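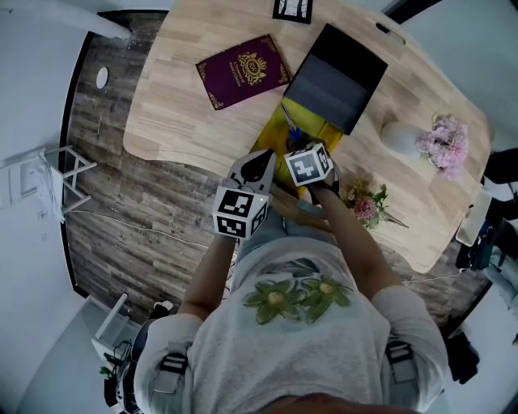

Scanning notebook, August, Sunday evening

Second box of the Harries family prints. Branwen Harries brought it herself and stayed to drink tea while I made the first sorting. The box holds 200 prints, mostly small ones with white borders, and three envelopes with negatives which I did not open yet.

Sorting
I put the prints in piles by the stamp on the back, not by what they show. Last time I tried by faces and Carys had to do it again, since I took two sisters for one person. The stamp from the Irndale shop is on the bigger part. 16 prints have no stamp and no writing. They went in a separate paper folder with a question mark in pencil.

Cleaning
Only the rubber blower and the soft brush. One print is stuck to the glass from an old holder. I left it on the glass and will scan it through the glass. Carys Kneath knows a method with steam, but I don't want to learn it on somebody's grandmother.

Scanner settings
600 dpi for normal prints, 900 for the very small ones. Dust removal off. On the first box it ate the pattern of a lace collar and I noticed it too late, when the files were already sent. Color correction off too, I make it later on a copy. TIFF for the archive, JPEG for the family.

At quarter past four the Plikard program stopped and lost the file numbers. The scans were still in the temporary folder, but all with names like "untitled". I renamed 58 files by hand, with the prints next to me. Must check that the counter is saved after each batch. Carys, if you use this computer, please do not press "new session" in the middle of a box, because then the counter begins again from 1 and it writes over.

Backup
One copy on the Probert disk, one on the small disk that goes home with me. The Probert disk makes a click at start. It did this also in spring. I would like to buy another one before the third box.

Album
Branwen wants a printed book for her mother, with the Platska paper, matte. I told her that matte makes the dark prints even darker, so we agreed on two test pages first. Captions she will write herself. She asked if the pencil notes from the backs can be in the book also. I think yes, scan the backs at 300 and put them small under the photo.

Still to do
Backs of the Irndale pile
Negatives, look for vinegar smell before opening near the other things
Ask Branwen about the man with the bicycle, he is in both boxes
New gloves, size M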